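ok so I finally sorted out the produce situation in my kitchen and I have Thoughts, thread time

for context I get the mixed box from Matos, the produce place out by Stirkulcombe. whatever's good that week, no choosing. I love it and I was also wasting a shameful amount of it

my old system was one big bowl. everything went in the bowl. the stuff on top got eaten and the stuff on the bottom became a science project (RIP to 4 very nice plums in October)

new system is two plates. that's it, that's the whole system. one for things I have to cook, one for things I can just grab and eat

pink plate = cook it. green plate = eat it. I did not plan the colors, those were the two plates at the front of the cupboard, but now my brain has locked it in and I get weirdly upset if a lemon lands on the wrong one

(lemons are pink plate. I will be taking no questions) 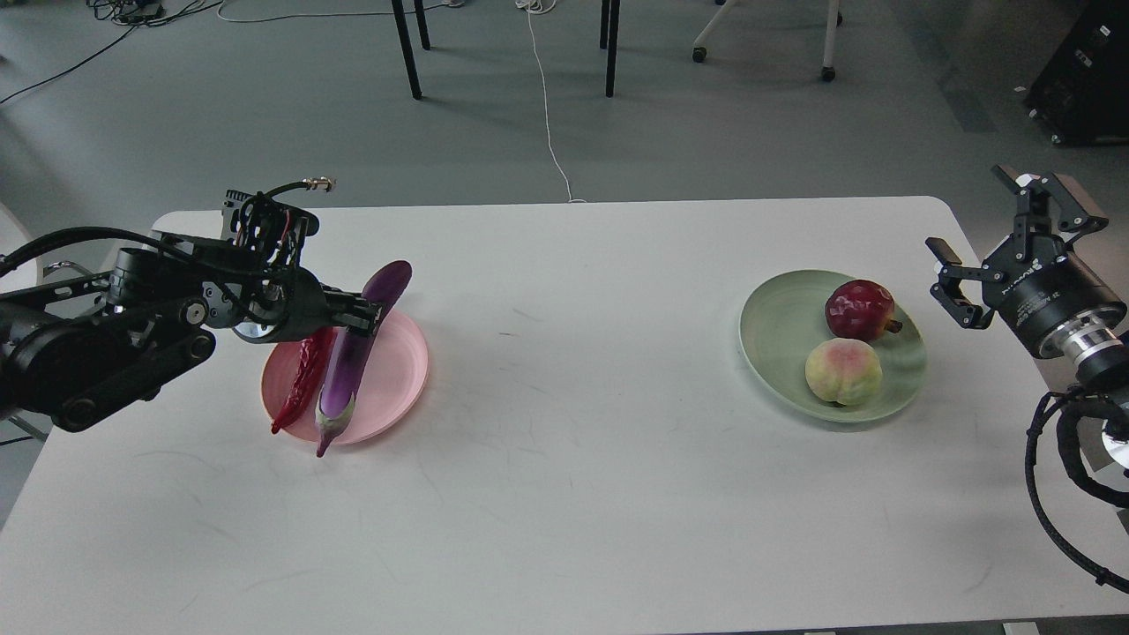 eggplant and a chili on pink, pomegranate and a peach on green 🍆🌶️🍑

that eggplant!! I am so used to the big fat ones that I forget the long ones exist. they're so much less work too, you slice them into coins and they're soft in 7 minutes in a hot pan

plan for pink plate: eggplant coins, the chili chopped up small, garlic, soy sauce, a little sugar, over rice. I make some version of this constantly and I'm not sorry

if your chili scares you, take the seeds out and add half. taste. then add the other half if you're feeling brave. I always feel brave and I always regret it by the third bite

green plate is trickier because peaches do not wait for anybody. I check mine every morning by pressing super gently up by the stem, and once it gives a little, that's breakfast. do NOT squeeze the middle, you'll bruise it

pomegranates on the other hand will sit there for ages and be totally fine, so it gets to live on the plate looking fancy while the peaches come and go

best way I've found to get into one: score around the crown, pull the top off, then cut down along the white lines and open it up in a bowl of water. seeds sink, the white bits float. my old way was whacking it with a spoon and I was finding juice on the wall for like a week

someone's going to ask about the plates. they're Brodeo, I've had them forever, no idea if they still make those colors. any two plates work. you could use two pie tins

also someone told me I need the Ernura produce bins, the stacking ones? I looked and they want 77 bucks for the set. for bins. I have plates at home

things I'm still figuring out – where do tomatoes go. I cook half of them and eat the other half standing up at the counter with salt. they might need a third plate and I feel like that's how you end up with roughly 1,000 plates

anyway I've thrown out way less food since I started this. the plates sit out where I can see them, and when pink gets full I know it's stir fry night

tell me your tomato opinions, and if you have a good eggplant thing that isn't parm please send it, I've got another box coming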